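**December, 16:40 – Rustholm pitch power, bench entry**

Continuing from the shower-block entry. Subject is the supply post design for the lower terrace at Rustholm campsite. The site wants touring pitches with individual metering before the season opens, and the Stollero posts on the upper terrace keep tripping on wind-driven rain.

Load assumption: 16 A per pitch, four outlets per post, diversity factor 0.6 pending a better number from Kimutai. He has the booking records from Ostthorpe, where motorhomes outnumber tents in the shoulder months and the evening peak is sharper than the guidance assumes. Use his figure when it arrives and redo the feeder sizing.

Trial post as built:

- Enclosure height 700 mm above finished grade, outlets facing down at an angle
- One RCBO per outlet, no shared RCD upstream in the post
- Pulse meter per outlet, 100 pulses/kWh
- Cable entry through the base, gland plate sealed both sides
- Drain slot at the low corner, mesh behind it

Spray test, hose at 2 m, each face in turn. No trip on three faces. Outlet 2 tripped with the spray on the hinge side. Opened the door: a line of water along the inside of the gasket, none on the terminals. The gasket stops short of the hinge bracket by the width of a finger. Same fault as the Stollero units, so the enclosure pattern is probably common to both. Yogesh to ask Pathak for a full-perimeter gasket, or a price for the flat-hinge door.

Insulation resistance after the test, 500 V, outlet 2: 19 megohms. The other three read off the top of the scale. Left the door open overnight with the heater off. To be repeated tomorrow before anything is re-energized.

Metering: pulse counts matched the reference on outlets 1 and 3. Outlet 4 drops pulses when the post lamp switches on. Suspect the lamp driver, which shares a neutral bar with the meter supply. Move it to its own terminal and repeat.

Open items:

- Gasket or door (Yogesh Bansal)
- Diversity figure from Ostthorpe (Kimutai Kombo)
- Post spacing on the lower terrace – the plan shows hookups on the hedge side, but the pitches are entered from that side. Ask the site before trenching is marked out.
- Label wording for the outlets, French and German as well as English

Feeder calc stays in pencil until the second item closes.

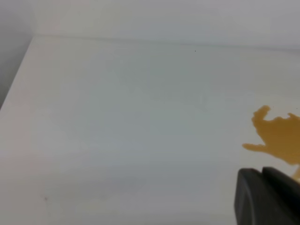 *White tabletop and grey wall.*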